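Wekley site rebuild: where we've got to, 25/03/2022

Hello all, a quick catch-up on how your money is being spent. The old site is nearly gone and I won't miss it!

The portfolio section is finished. We've moved 41 projects across from the Toreck system, which took longer than I'd hoped (half the captions were stuck in one enormous text box, so I ended up pasting them in by hand). Visitors can now sort work by year or by material, and the Dönmez prints finally have their own page.

The blog is behind -- my fault, mostly. I wanted the comments kept, all 3,000 or so, and the first import scrambled the accents. The second went through fine and I'm checking the older posts now. I've also swapped the heading typeface for Sanby, the lighter cut, and it sits much better on a phone.

On money, we've used 18 of the 40 design days, so there's room for the shop page if you still want it. I'd need a yes from you before the end of March. 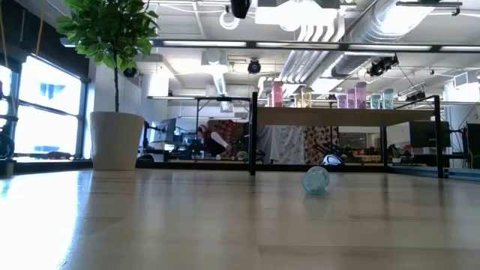

Light-blue cup on the wood floor, long table behind.

Still to do: the contact form, the French pages and a proper search box. I'll send the test link once the form works.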